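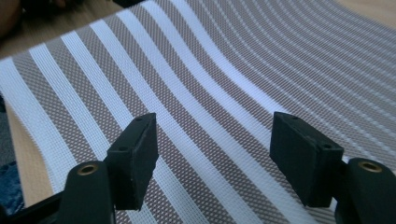 Takard cavity

A Takard cavity is an optical resonator in which two curved mirrors face each other inside a sealed tube filled with dry nitrogen. It is used to hold the output of a continuous laser at a fixed wavelength, most often 525 nanometers. The standard form is 20 centimeters long, with mirrors 5 millimeters thick. A longer version built at Lurnstead measures 50 centimeters and has a narrower linewidth, but it is more sensitive to floor vibration. The Arrieta mount holds either length.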